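Lunch Trays and Food Waste: Final Project Report
Laurinda Prata
September 11, 2025

1. Background

Our school cafeteria throws away food every day, but until this project no record was kept of how much. I wanted to know if the size of the tray changes how much students leave behind. The idea came from a unit on household budgets, where we weighed leftovers at home for a week.

2. Method

I compared 2 tray sizes over 5 lunch periods in April. The small tray was the Dodon and the large one was the Nerner. Students picked up whichever tray was at the front of the line. At the end of lunch I scraped the leftovers into a bucket and weighed it on a Vonex kitchen scale.
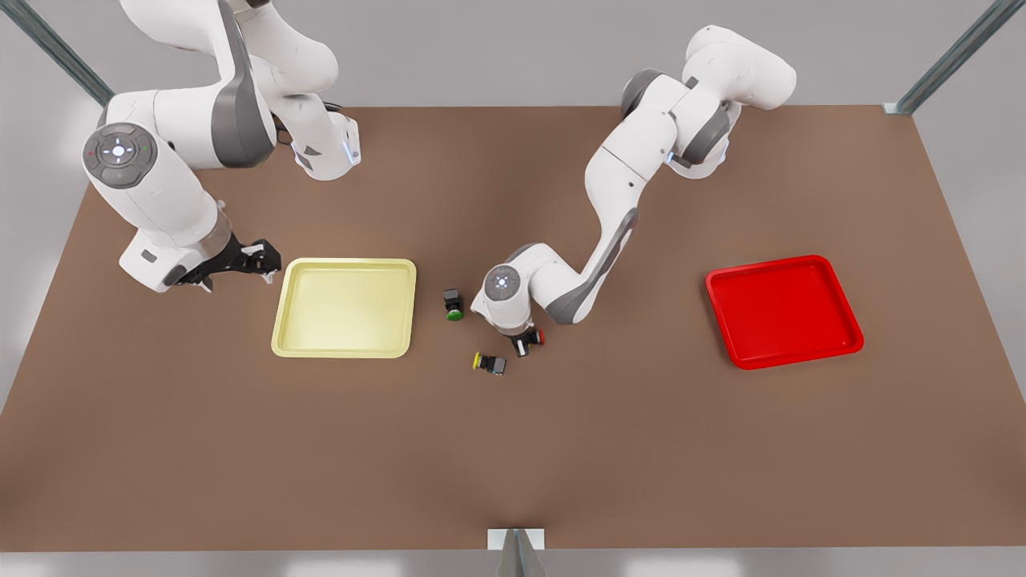 Drinks were left out of the weighing – milk cartons are hard to empty completely and would have added error. Bones and fruit peels were also taken out, following the method in our class handout.

3. Results

In total I collected 867 trays. Students with the large tray left 18 grams more per person than students with the small tray. The gap was widest on pasta day and almost disappeared on pizza day, when portions came already cut.
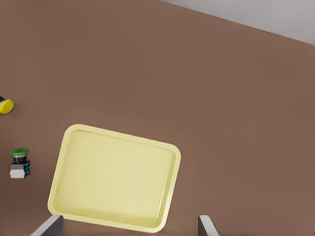 Figure 2. Yellow rectangular tray on a brown tabletop.

4. Problems

Some students shared food, and a few left without returning a tray. I also could not control serving sizes, which were up to the kitchen staff.

5. Next steps

I would like to repeat the test in winter with soup on the menu. Ms. Ng has agreed to lend me the scale again.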